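Cleaning Up After Lunch, One Cup at a Time

Khairul Wattimena wants a robot that can clear a messy table without being told what is on it. At Nastbridge, the small lab where he works, that wish has grown into one of the most enjoyable research projects I have come across this year.

The method is called Brander, and the idea behind it is wonderfully plain. Most cleanup systems start by naming every object, then look up what to do with each one. Brander skips the names. It learns from 400 recorded cleanups, all done by people steering the arms, and it pays attention to one thing above all: where the hands go next. A crumpled mask and a paper bag look nothing alike, but the trip from table to bin is much the same for both, and the method learns that trip first (the grasp comes later, in a second round of training).

"We kept trying to teach it what trash is," says Jytte Blöndal, who wrote most of the training code. "Then Khairul said, let's teach it what tidying feels like. I thought he was joking!"

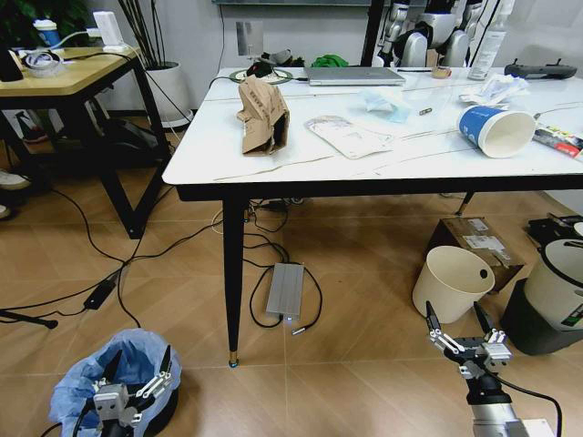
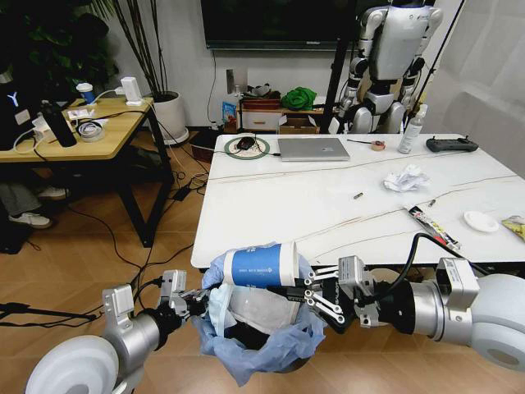
Paper cups, face masks and a lined bin are all part of the work.

The hard cases are the soft ones. Thin plastic folds when the fingers close, and a cup squeezed too firmly loses its shape. Blöndal's answer was to let the model guess 8 moves ahead and throw the plan away as soon as the grip feels wrong. It sounds wasteful, yet it made the arms calmer, with far less of the nervous back-and-forth that plagued the version I saw in August.

In the team's latest trials, Brander finished 80 percent of its cleanups with no human help. The older method, trained on the same recordings, managed about half. What excites me more is how it fails: it tends to pause, back off and try a new angle, and some of those second tries are lovely to watch.

There is plenty left to do. Liquids are off limits for now, and so is anything made of glass. Wattimena's next test will put the method in five kitchens it has never seen, each with its own bin in its own awkward corner.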